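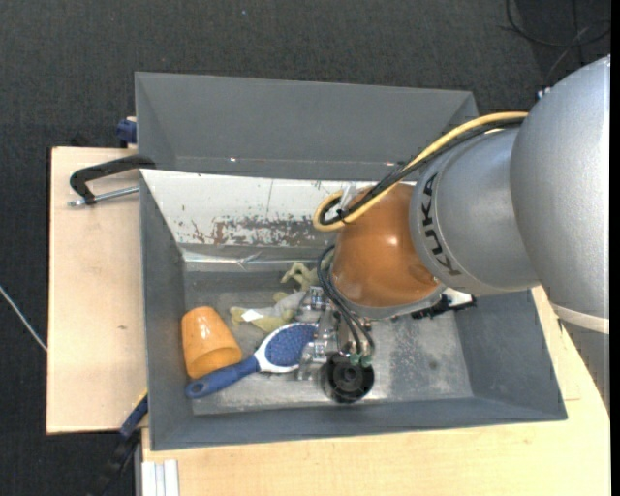 Chapter 6
Stock and Storage

Every business that sells goods has to keep some of them on hand. The goods it holds at any one time are called its inventory. Holding too little means lost sales. Holding too much ties up cash and fills space that costs money to rent and heat.

Consider Ameck, a supplier of plumbing parts in Fulatcombe. When Hongmei Liang took over purchasing there, the company listed 646 different items. She found that 30 of them brought in more than half of its sales, while others had not sold since July of the year before. All were reordered in the same way, in lots of 100.

In this chapter you will learn how to sort items by their value to the business, how to set a reorder point, and how to work out the cost of carrying stock for a year. Section 6.1 covers the main types of inventory — raw materials, work in progress, and finished goods. Section 6.2 returns to Ameck and follows a single order from the supplier to the shelf.

Key terms: inventory, lead time, reorder point, safety stock, carrying cost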